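Waltdale > Tenant pages > Kitchen & break area > My monthly check

Okay, January walk-through of the seventh-floor break area. Same list as ever, with my comments.

Windows: OK. Latches catch, no drafts. The seal got a wipe with vinegar (smells like a salad now, sorry!).

Tables: OK. Tightened a wobbly base with the hex key from the Lindby drawer. Please don't sit on them, they're rated for 70 pounds!

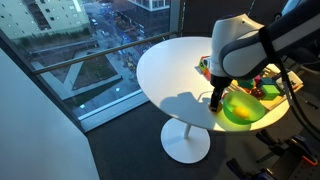

Round table by the window, green bowl on top.

Fridge: needs work. It read 7 degrees Celsius at 10 in the morning and I want it under 5. I turned the dial down and I'll look again after lunch. Somebody's soup went in the trash, and I'm not saying whose.

Extinguisher: OK. Needle in the green, pin in, Bamard tag still good.

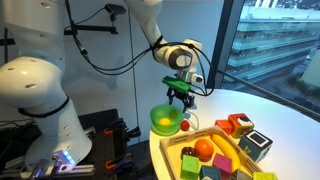

Outlets: one cracked cover plate by the sink, taped over for now. Svatopluk Vrabec has a spare and is bringing it up. Until then use the other outlet, and keep the kettle off the power strip please!

First aid box: low on small bandages, again. Order is in with Ševčík.

Floor mat: corner curls up. Flipped it, will keep watching.

Waltdale Building Office | Questions? Ext. 3000 | Back to top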